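The Bench Letter
June 20, 2025

Humidity, Fret Ends and a New String Rack

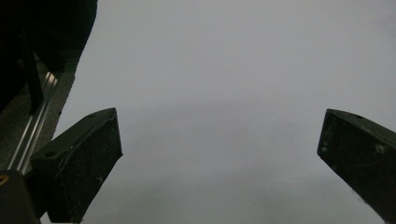 Summer Setups

The shop is into its busy stretch for setups. Most of the guitars coming in have the same complaint: the action was fine in April and now it's high. In most cases nothing is broken. The top of a flat-top guitar swells a little when the air gets damp, the bridge rises with it, and the strings end up farther off the frets. The neck may also pick up some extra relief.

Before you bring it in, check two things at home. Tune to pitch first, then hold the low E down at the first fret and at the fret where the neck meets the body. Look at the gap between the bottom of the string and the frets near the middle. A small gap is normal. If you could slide a pick in there without moving the string, the neck needs adjusting. If the gap looks normal and the action is still high up the neck, the problem is probably at the body end, and turning the truss rod won't fix it.

Please don't sand your saddle down in June. We get those guitars back in winter, when the top drops and the strings buzz on every fret. If you play the same acoustic all year and the change bothers you, ask us about keeping two saddles, one for each season. They take a few minutes to swap at a string change. We cut them as a matched pair and mark the bottoms so you know which is which.

Electric guitars move less, but bolt-on necks still shift. Usually a small truss rod turn and an intonation check will do it. If your bridge has individual saddles, write down where they are before you start moving screws. It saves time for you, and for us if you end up bringing it in anyway.

Fret Ends

Several people asked about sharp fret ends after the last letter. This comes from the fingerboard shrinking in dry air while the metal stays the same length. By now the wood has taken some moisture back, so the ends may feel better without any work. If yours still catch your hand in the middle of summer, they need to be filed, and this is a good time to do it. Filing them in the dry season takes off more metal than necessary.

Fret end dressing can be done with the strings on, but we prefer to take them off and tape the board. Bring a fresh set in the gauge you use or pick one up at the counter. We don't put old strings back on.

Pedal Power, Part 2

The first part covered daisy chains and why they hum with some pedals and not with others. Part two is about current draw.

Every pedal needs a certain amount of current, listed in milliamps. Simple overdrives and fuzzes need very little. Digital delays and reverbs need a lot more. An output on a power supply has to offer at least as much as the pedal asks for. Having extra on hand does no harm, as the pedal takes only what it uses. Having too little gives you odd symptoms: a delay that restarts, a display that goes dim, a high whine under the notes.

Take a small board as a worked case. The tuner, overdrive, chorus and delay on it add up to 228 milliamps, and nearly all of that is the delay. If the owner has a supply with several low-current outputs, the total on the box may look like plenty while the delay still doesn't get enough from its own output. Look at the rating for each output as well as the total.

Voltage is a separate matter. Too much voltage can damage a pedal right away, and so can the wrong polarity. Read the marking next to the jack every time, including on pedals you've owned for years. Some older fuzzes run center-positive and look just like the ones that don't.

Used Gear on the Wall

The Talukder combo that was in the window has sold. We have taken in another, the earlier version with the reverb knob on the back panel. It has new filter capacitors and a replacement speaker. The original speaker goes with it in a box, and it has a tear near the edge that could be repaired.

Also in:

A Skultuvum baritone in dark red, with a few belt marks and a good neck. It is strung B to B. We can change it to A if the buyer wants, but the nut would have to be recut.

A Plustar analog delay. The repeats are dark and the footswitch has been replaced. No box or papers.

A Fullska volume pedal, the high-impedance model, which belongs early in the chain before any buffered pedals. The pot was cleaned and is quiet through the whole sweep.

Prices are on the tags. We hold used items for 2 days without a deposit. After that they go back on the wall.

String Rack

The strings have moved from behind the counter to a rack by the repair window. They are sorted by gauge now instead of by maker, so all the tens are together, then the elevens and so on. Acoustic sets are on the left side and electric on the right. Bass and classical sets are still in the drawers, so ask for those.

We've stopped carrying single wound strings except for the low E in common gauges. Plain singles are still stocked in every size.

A Note on Cables

Ewan Dalgleish has been repairing cables at the bench, and he would like people to stop wrapping them around their elbows. Coiling that way twists the cable the same direction on every turn, and the conductor gives out near the plug. Use over-under coils, or at least large loose loops that follow the way the cable wants to lie.

If a cable crackles, wiggle it at each end while it's plugged into an amp at low volume. If the noise comes from one end, we can usually cut back a few inches and put the plug on again. Molded plugs can't be opened, so those get cut off and replaced. Bring the cable in with a piece of tape at the bad end.

Longer runs also lose some treble. That isn't a fault, and some players like it. If you have changed to a longer cable and your amp suddenly sounds dull, try the old one before you turn any knobs or order pickups.

Beginner Group

The summer beginner group still has room. It meets in the evening at the back of the shop and is limited to 15 players. You need a guitar that tunes and a strap. Electric players should bring a cable, and small amps are provided. We start with changing chords in time and go on to simple rhythm parts, so there's no need to read music.

Parents of younger students, please ask at the counter about guitar size before you buy one. We would rather measure first than see a ten-year-old wrestle with a full-size dreadnought.

Turnaround

Setups are taking a little over a week. Fretwork and electronics take longer. Amp repairs depend on parts, and we'll call once we've had it open and know what it needs. If you have a gig coming up, say so at drop-off and we'll write it on the ticket.

Finished repairs are piling up again. If you've had a call from us, please come and get your guitar.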